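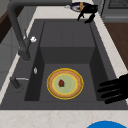
Simulated sink task: one plate with a red food item in the basin, a black robotic hand at the right-hand rim.

How to budget for a two-handed kitchen robot, starting in simulation

Most small labs price the arms first and find out about everything else later. This page works the other way round. It assumes you want a robot to clear plates from a sink and that you have one year's money to plan with.

Step 1. Write the task down

Keep it to a few lines. Ours says: lift a plate out of a single deep basin, tip any food into a bin, put the plate on the counter. Add what gets in the way. A tall gooseneck tap takes up a lot of room on the side where it is mounted, so an arm coming from that side needs more reach and more joints.

Step 2. Run it in simulation before asking for quotes

Aroha Hapeta built our kitchen in Skastulano over a few weeks in February. Budget for the person's time as well as the licence. We put down 122 hours and used all of them, mostly on the sink and the shape of the plates.

Try the task with simple grippers and again with fingered hands. If simple grippers can get under the rim of a plate lying flat, you may not need hands at all, and hands are the dearest line on most quotes.

Step 3. Ask for quotes in the same form

We sent one sheet to Rodix and Nair and asked each to price these lines separately:

Arms and mounts
Hands or grippers
Spare fingers and covers
Splash protection
Controller and cabling
Delivery, fitting and training

Nair first sent a single total. Ask again if that happens – you can't compare totals.

Step 4. Add what the quotes leave out

A mock-up counter and sink cost us around £400 second-hand. Plates get broken, so buy 60 cheap ones in the sizes you modelled. Allow for a floor drain or a tray, and for an electrician if the sockets are near water.

Step 5. Decide when to pay

Treasa Costello, who handles our purchasing, splits the order in 2. The first arm is bought and tested on the mock-up, and the second is ordered only when the first has passed. Javley, our service contractor, charges per arm, so this also delays part of the yearly cover.

Check how long each quote stays valid before you agree the split.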